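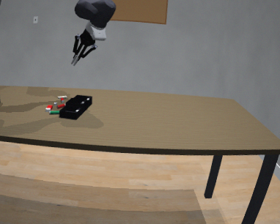

Trestle table

A trestle table is a table whose top rests on two or more separate supports, called trestles, which may or may not be joined by a long rail known as a stretcher. It is among the oldest forms of table still in ordinary use, and probably the one most often carried through a doorway at the wrong angle. In Australia the term also covers the folding model found in church halls, polling places and the back of the garage, a usage that furniture historians tolerate with varying degrees of grace.

Terminology

Strictly speaking, the trestle is the support and the top is called the board. The board has left its mark on the language out of all proportion to its complexity. Lodgers who paid for meals took "board", and the people who sat along one to make decisions eventually became one. In Australian speech the whole article is commonly shortened to "a trestle", so that a request to bring two trestles may produce either one table or two, depending on who is asked.

History

Medieval European households, including quite grand ones, ate at boards laid across trestles that were cleared away after the meal. The hall was needed for other purposes, among them sleeping, and a fixed table was a poor use of the floor. The heavier permanent table became fashionable once families began to dine in smaller rooms kept for eating. The trestle did not disappear. It was moved to the kitchen, the workshop and the monastery, where its owners were less concerned with fashion or had formally renounced it.

In colonial Australia the form had the advantage that it could be made by anyone with timber, a saw and modest expectations. Shearing stations used long fixed examples in the men's dining huts. The town of Fleldale claims to possess the longest surviving station table in its district, a distinction also claimed by neighbouring Flemance on behalf of a table that is longer but has been repaired in the middle. The two towns have not agreed on whether a repair counts.

Construction

The simplest trestle is a pair of splayed legs at either end of a crossbar, giving four feet on the ground and, on an uneven floor, three. More elaborate versions use a single upright post set into a broad foot, with a matching bearer at the top to carry the board. Where a stretcher is fitted, it usually passes through a mortise in each upright and is held by a removable wedge. Wedges are traditionally made of a hardwood and traditionally lost.

The stretcher resists racking, the lengthwise sway that afflicts long tables when somebody leans on one end to make a point. Without it, stiffness depends entirely on the trestles and on the goodwill of the diners. A board of any length also wants to sag between its supports, so makers tend to set the trestles some way in from the ends. Too far in, and a person sitting on the overhang will discover the principle of the lever.

Timber boards move with the seasons, widening in humid weather and shrinking in dry. Tops are therefore fixed with slotted screws or turnbuttons that allow for movement, or are left unfixed altogether. A top screwed down hard will generally split, often in August, when the heater has been running for weeks.

Regional and commercial forms

The Flondetti pattern, named for the workshop that popularised it, has uprights that fold flat against the underside on brass hinges. It was sold as suitable for dinner parties of 8, although contemporary buyers appear to have considered this a matter of elbow discipline. Surviving examples are recognised by a pinch mark on the inner face of each hinge leaf and, fairly often, on their owners.

The Thaweesak trestle is a later design, with each support made from 2 interlocking panels and no metal fittings at all. It packs down to a bundle some 30 centimetres thick and goes together without tools. Its instruction sheet has been described as admirably brief by people who already knew how to assemble it.

Folding hall tables, with a moulded or laminated top and tubular legs, have largely displaced both. Purists object that the legs are attached and that the thing is therefore not a trestle table in any meaningful sense. The objection is sound and has had no effect on sales.

Use

Beyond dining, the form is common in paperhanging, dressmaking, market stalls and sausage sizzles. Cutting and pasting work favours a narrow board that can be reached from either side – cabinetmakers, who need a top that stays put under a plane, prefer a proper bench and will say so.

Stored trestles should be kept flat and off concrete. They are more usually kept upright behind a door.

See also

Refectory table
Sawhorse
Card table
Mortise and tenon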